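Jurent releases Isska 2, remote play for home game consoles on any phone or tablet

Brirneldale, 5/31/24. Jurent, a maker of software for home entertainment, has released today the second version of Isska, its application for playing console games at a distance. With Isska 2, the player can wake up the console at home from another room or from another country, and continue a saved game on the screen of a phone, a tablet or a laptop.

The first version of Isska worked only when both devices were in the same home network. Many customers wrote to us that this was not enough for them. They travel for work, or the television in the living room is taken by the children in the evening, and they would like to play also then.

"We had to write the connection part again from the beginning," said Marloes Van den Broek, head of development at Jurent. "The old code was good for a short distance, but on a hotel network it was losing the picture very often. Now the application looks all the time at the speed of the line and makes the picture smaller before the player feels a delay."

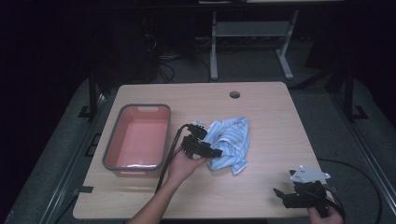
A striped cloth and a basin on a light wooden table.

Before the release, Isska 2 was tested during seven weeks by 94 households. The testers used their own consoles and their own internet lines. The most frequent request was for a simpler pairing, so the pairing is now done with a short code which appears on the television and is typed once on the phone. After this the two devices remember each other, also when the router is changed.

Voice chat is also new. It runs inside the application, and the player does not need to open a second program to speak with friends. Up to 10 people can be in one voice room. The sound of the game becomes lower when somebody speaks, and this can be switched off in the settings.
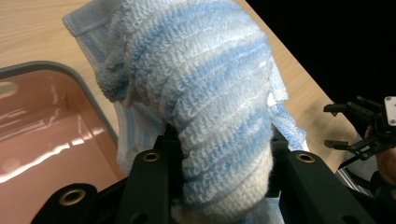 The voice part was made together with Mittal, a company for audio software. "Our task was to keep the voices clear on a weak connection," said Vivek Mathur, product manager at Mittal. "We are glad with the result, and we will continue to work with Jurent on it."

Customers who bought the first version receive Isska 2 as a free update. The saved pairings are not moved to the new version, so each console must be paired once more. A version for smart televisions is planned for October.

About Jurent
Jurent develops applications for games, music and video at home. The company has its office in Brirneldale.

Press contact
Kyrylo Palamarchuk, Jurent press office, Brirneldale
Test copies for journalists are available on request.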